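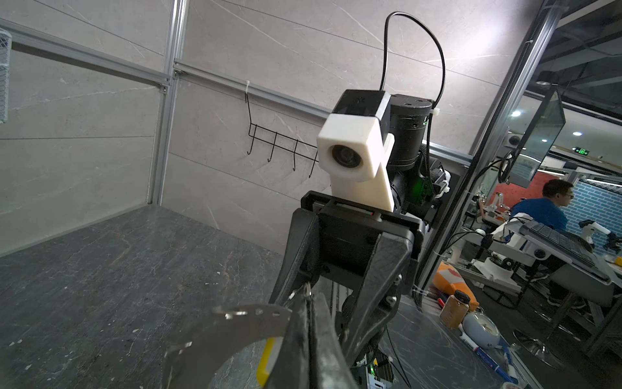
Where is the best place to keep a spare key?

With a neighbor you like, preferably one who is home a lot and doesn't mind being woken up.

It took me most of my adult life to get to that answer, and I got there by way of a flowerpot, a fake rock, a magnetic box under a car I later sold (with the box still under it, I'm sorry to say) and a long cold evening on my own back steps. I've been meaning to write about keys for a while. My sister says it's a dull subject, but she has never once been locked out of anything, so I don't think she gets a vote.

The evening on the steps was in October. I had gone out to put the recycling by the curb, in slippers, and the door swung shut behind me the way it always does when the kitchen window is open. My phone was on the counter. My soup was on the stove, thank goodness not turned on yet. I walked around the house trying every window and feeling more and more like a burglar, and then I sat down and thought about all the people who had a key to my house. There turned out to be plenty of them! My ex-roommate in Rindholm had one. My sister had one, four hours away. The man who fixed the boiler might have had one. None of these were any use to a woman in slippers.

In the end I knocked on the door across the street, where I had lived opposite the same person for five years and never gotten past waving. That was Līga Kalniņš. She let me use her phone, gave me a bowl of something with barley in it and put on a record while we waited for the locksmith. I was there until nearly eleven. When I left she told me, quite sternly, that I should bring her a key in the morning, and I did.

I've had hers ever since, too. It lives on the hook by my fridge.

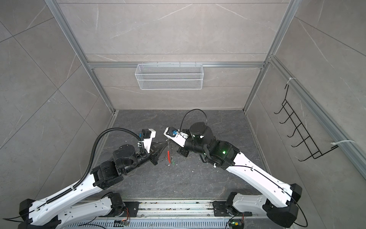 Once you have somebody else's key on your hook, your whole idea of the street changes a little. I used to come home, park, go in and shut the door. Now I notice if her porch light is still on at noon. When she went away to see her cousins I fed the cat, an enormous gray animal named Barel, who ate his supper and then sat on my feet so I couldn't go. Last winter I had the flu and she let herself in with a jar of broth and let herself out again, and I only knew because the jar was there when I came down. I don't think I could have asked for that. I'm bad at asking. The key sort of did the asking for me.

My mother would have found all of it very ordinary. When I was small we lived in an apartment building on Kairys Street, number 8, and the keys to half the apartments hung on nails inside the pantry of the lady on the ground floor. If you were a child and came home from school early, you went to her first and she looked you over, handed you your key and very often a slice of bread with butter and sugar. I remember the sound of those keys when she opened the pantry door. She knew which was which by heart, and as far as I know she never put a label on a single one.

I am not that gifted. Since the business with the steps I've become a bit of a key person myself (word gets around, and I work from home) and there are now several sets in my hallway. For a while I had them all loose in a blue bowl, and one Sunday morning I stood on a stranger's landing, well, a friend's mother's landing, trying one after another while her smoke alarm beeped for a new battery. So now I tag them. Every household gets its own color and I keep a list inside the cupboard door, with no names on it, only first letters, in case the wrong person ever reads it.

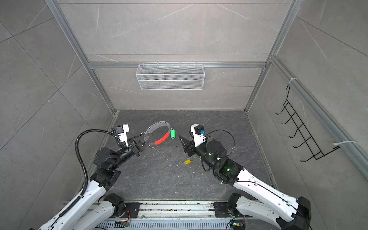

One green key tag, one yellow.

If you want to do the same at your place, I'd say start with a clear-out. I went through the junk drawer with a cup of tea and tried everything in every lock I own. I found a key to a bike I haven't had since college, two for a suitcase, and one stamped 767 that fits nothing at all. I can't throw that one away. I keep thinking there's a locker somewhere.

Then get good copies made. The machine at the supermarket gave me one that stuck in the lock every time it rained. The little counter at Zestora does them properly, and the man there will file the edge a second time if you bring it back, without making you feel silly about it.

And then there's the hard part, where you walk over and knock. Bring a cake if you need a reason to be standing there. I've done it a few more times since Līga – the couple on the corner, and the retired music teacher with all the bird feeders – and people are nearly always pleased. The music teacher went straight to a drawer and got out his own spare. He'd had it in an envelope, ready, and hadn't known who to give it to.

He's purple on my list, by the way. I'm running low on colors.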